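4. Folding and Putting Away

Read this section before you fold anything. The old leaflet that came with the Redidari linen cupboard promised "shop-shelf results in moments". We have folded a great deal of cloth against that claim and don't think much of it. What follows is slower and works on towels that have been through the wash a few hundred times, which is to say most towels.

4.1 Before you start

1. Clear a table wide enough to lay the whole piece out flat. A bed will do in a pinch, but soft surfaces hide creases and you end up folding them in.

2. Wipe the tabletop and let it dry. Old scuffs in the surface are harmless. Grit is another matter, and pale colours show it first.

3. Check that the piece is dry at the hems. The middle dries long before the edges do, and a towel that feels fine in the hand can still go musty on a closed shelf.

CAUTION: Do not trust the "dry" setting on your dryer. Pinch the thickest seam between two fingers and decide for yourself.

4.2 Opening out a bunched piece

Cloth rarely comes out of the basket flat. More often it lands in a heap with a few flaps lying over one another in the middle, and you can't tell at a glance which edge you are looking at. Plenty of guides skip this part and begin with a perfect rectangle, as if one had been delivered to the house.

1. Drop the piece near the centre of the table. Leave it as it falls.

2. Look for the longest edge you can see. It may be rough or partly tucked under. Ignore any peaks and rounded folds for now, as they are usually the middle of the cloth pushed up and tell you nothing about where the corners are.

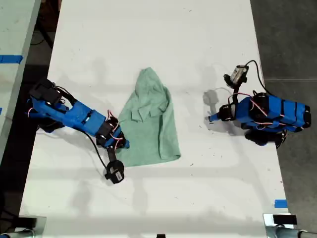
3. With a heap like the green one, begin at the bottom, where the cloth spreads flatter and ends in a fairly straight edge. Run a finger along it until you reach a corner.

4. Hold that corner and feel along for the next one. If you come to a sleeve or a neckline, you have a shirt. Stop and go to Section 5.

5. Lift both corners, give one firm shake, and lay the piece down away from you.

6. Smooth from the centre out with the flat of your hand. Ironing a towel at this point is a waste of an evening.

NOTE: Milagros Barrios tested the "snap and float" method from the first edition, in which the cloth is flicked into the air and supposedly settles square. It did not settle square. The method has been taken out.

4.3 The fold

1. Fold the long sides together, edge to edge. If the edges don't meet, the towel has shrunk unevenly. Match the corners and let the middle bulge a little.

2. Fold in half again the other way.

3. For shelves less than an arm's length deep, fold into thirds instead. Thirds look neater from the front but take longer, and we remain unconvinced that anyone opens a cupboard to admire them.

4. Press the air out with your forearm.

CAUTION: Vacuum bags are sold as a way to save space. They do, until you open one. Keep them for spare quilts and leave the everyday towels out.

4.4 Stacking

1. Place each piece with the folded edge facing out.

2. Put fresh laundry at the bottom of the pile so that the same two towels don't do all the work.

3. Keep each shelf under its marked load. The Lernemwood upright shelf is marked 3000 grams and the clip-on basket 500 grams. Neither likes being tested, whatever the box says about sturdiness.

NOTE: Scented sachets are optional. Hằng Lò, who checked this section, would like it recorded that they mostly make towels smell like sachets.

If a stack leans, take it down to the first crooked piece and refold from there. Straightening it from the side lasts until the next time the door is opened.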